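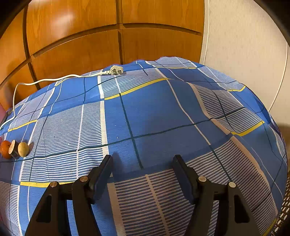 Chapter 13
Sorting What's on the Table

I learned to sort food at my grandmother's place in Duston, on a bed of old cloth with whatever came home from the market. She'd say "fruit here, roots there," and I'd argue with her all afternoon. Is a tomato a fruit? What about the things that grow in mud?

You're going to do the same kind of arguing in this chapter. Spread a plaid cloth or anything else you can wash, get a tray with a rim so the round things don't roll off, and put out a mixed handful: a mandarin, a cherry tomato, a water chestnut or two if your store has them. Mine come from Cheng, the grocer on the corner, and they're still brown and hairy on top — you peel them before eating.

Pick up one thing at a time and look hard at it before you decide where it goes. A water chestnut has rings around its crown, a bit like an onion's base, and that's a clue. It isn't a nut at all! It's a corm, a swollen bit of underground stem, and we'll get to corms properly in the second section.

Write down your groups in pencil. You'll change them (I always do).
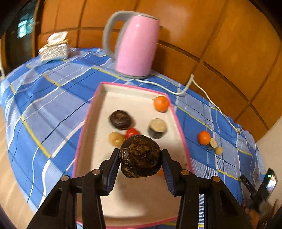 Ginette Kowalchuk: My class in Kukton put the water chestnuts with the potatoes, and I let them. Both are stems that store starch, so the kids had a point. We moved them to their own pile once we'd read about tubers.

Keep her pile in mind when you get to Exercise 1.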